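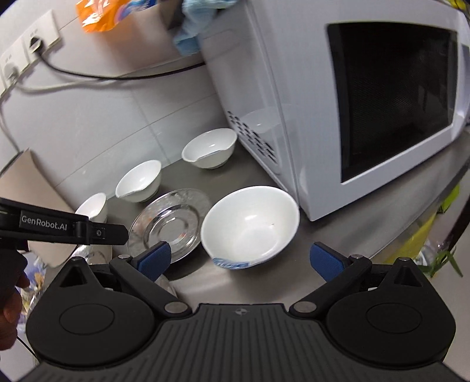

White serving bowls and steel plate on a stainless counter, microwave at right.

Darnby Shared Kitchen Tableware Set
Product code 302
Supplier: Susine Catering Supply

The Darnby set is a mixed ceramic and stainless steel tableware set for staff kitchens, site lunch rooms and student residences. It is sold as one carton and is intended to live on or beside a short run of counter, next to a microwave and kettle, where cupboard space is limited.

Contents
16 pieces per carton, in four item types:
Cele small bowl, white glazed ceramic
Cele large serving bowl, white glazed ceramic
Pandasance rimmed plate, stainless steel
Pandasance flat plate, stainless steel

Individual pieces can be reordered. Use the carton code followed by the item name.

Ceramic bowls
Cele bowls are glazed inside and out and have an unglazed foot ring. The small bowl is sized for rice, soup or cereal. The large bowl is deep enough for mixing a salad or holding noodles for several people. Small bowls nest. The large bowl does not nest with the small size and should be stored on its own or at the bottom of a stack.

Both sizes are suitable for microwave use. Remove the adhesive label from the outer wall before the first heating cycle. Soak in warm water for a few minutes and lift from one corner. Residue comes away with cooking oil. Do not use a steel scraper on the glaze.

Colour of the rim varies by production run. Plain white and patterned rims are both supplied under the same code and cannot be specified at order — if a matched set is required, order all cartons together.

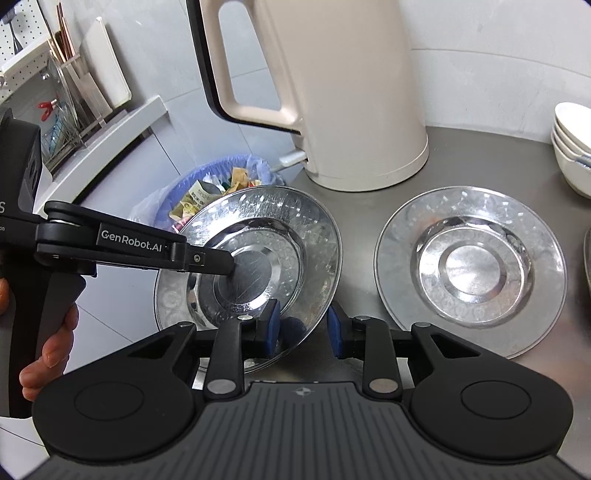
Rimmed plates are pressed from a single sheet of stainless steel, with no applied coating. The well is shallow and the rim is wide, so the plate can be carried level without the fingers touching food. The rim also carries the decoration, an embossed repeat in a floral or scroll style, while the well is polished to a mirror finish. Fine circular scratches around the centre are normal on a polished plate and do not affect hygiene or service life.

Stainless steel plates must not be placed in a microwave. Transfer food to a ceramic bowl for reheating.

Cleaning
Wash in hot water with neutral detergent. All pieces are suitable for commercial dishwashers. For steel, dry with a soft cloth straight after washing to prevent water spots. Chlorine bleach will pit the surface and voids the warranty. Steel wool will dull the well permanently.

Storage
Stack small bowls no more than six high. Steel plates may be stored flat or on edge. Where plates are stored on edge against a tiled wall, fit the rubber foot strip (sold separately) to stop them sliding on a metal counter.

Service life
Glaze on the Cele small bowl is tested to 2,000 wash cycles. Chipped ceramic should be withdrawn from use.
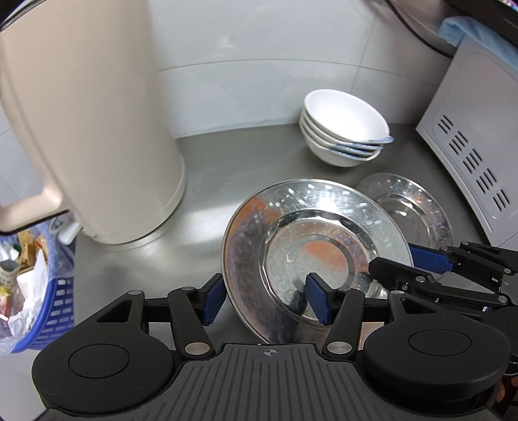

A site manager in Darnby wrote in November that the steel plates had outlasted two sets of melamine in the same lunch room, but that the bowls took up less room than expected and the plates more, and that a narrow rack would be a sensible addition to the carton. A rack is now listed as accessory 803 — it holds plates on edge and fits a standard 600 mm counter.

Ordering
Cartons ship from the Susine warehouse on weekdays. Breakages in transit must be reported before the carton is unpacked further. Prices on this page were revised 12th August and include GST.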